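**Mailroom and card-handling walk-through, Lollwood office**
Filled in by Bianka Veres, Sunday, doors locked, no staff on site

I asked for the old checklist and got a page with every box already ticked, in the same pen. I started over.

- [x] **Street mailbox locks.** It locks. The key also opens the Tredudton box, which I tried on my way over. Management calls this "convenient." Re-key both.
- [ ] **Returned cards logged on arrival.** Fail. The log stops in October. I was told returns have been "slow" since then, yet there is a full tray of them under the counter.
- [ ] **Returned cards kept in the safe.** See above.
- [x] **Safe bolted to floor.** Yes, and properly.
- [ ] **Safe combination changed after staff leave.** Claimed, no record. I'll believe it when someone shows me a date.
- [ ] **Two people present when cards are destroyed.** Both signatures on sheet 818 look like one hand to me. Bárány says they don't. Send it to someone who can tell.
- [x] **Shredder cuts through chip and stripe.** Tested with my own expired card. Fine.
- [ ] **Customer ID copies destroyed on schedule.** The Pruditz contract says 5 days. The oldest license copy in the drawer has gone soft at the corners.
- [ ] **Petty cash under the 2,000 limit.** Could not check. The tin was locked and the key holder was not answering.
- [x] **Alarm tested.** Went off at the first try. The monitoring company took its time calling back, and accepted my name without asking for the password.
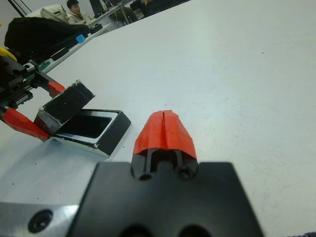
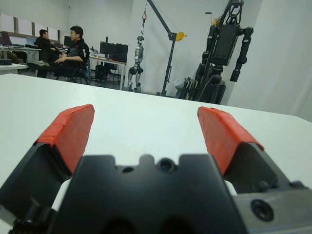 White tabletop, fingertips in red-orange. 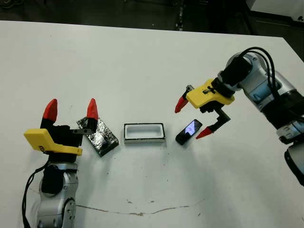 **Comments**

The alarm gets a tick for noise only. If a caller can cancel it by sounding sure of herself, so can a thief.

I don't accept that the missing log entries are a paperwork problem. A card that was never written down can walk out the door without leaving a gap anywhere. Until the tray has been matched against the bank's own list, I'd treat every card in it as exposed and have it blocked.

Bárány wants this marked "pass with notes." I've marked it fail. Re-inspection in 2 weeks, unannounced, and I'll bring my own pen.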